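Section 4. Setting out and nesting the bowls

I do this part on a table with a dark green cloth over it, mostly so the bowls don't skate about (and I like how the colors look on it!). My mixed Jomport set came in a plain carton marked 1840, so go by size and color.

1. Spread the cloth and smooth it out toward the edges.

2. Put every bowl down right side up, with a bit of room between them.

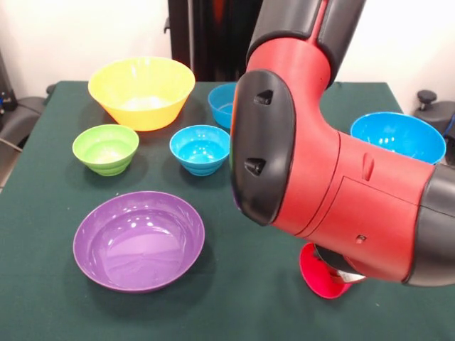

Fig. 33. Bowls spread out on the cloth, wide purple one at the front.

3. Find your biggest bowl. Everything else goes inside it, so park it where you can reach it easily.

Note: two bowls can look the same size until you try them. I still get my blues mixed up.

4. Work down by size, setting each bowl into the next one up.

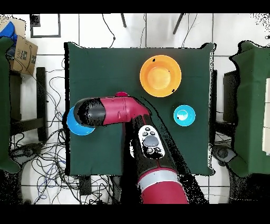
If one sits crooked, lift it back out and try the next size – don't push! I wedged a pair together that way and it took me roughly 2 evenings to get them apart.

5. Cups get their own stack. Pick any colors you like.
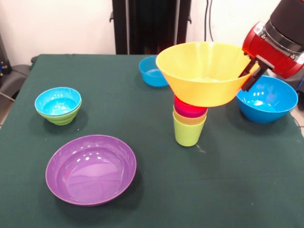 Fig. 34. Cups nested, lime green at the bottom.

Caution: keep the cup stack clear of the table edge.

6. Leave the cloth on for Section 5, where the lids come out.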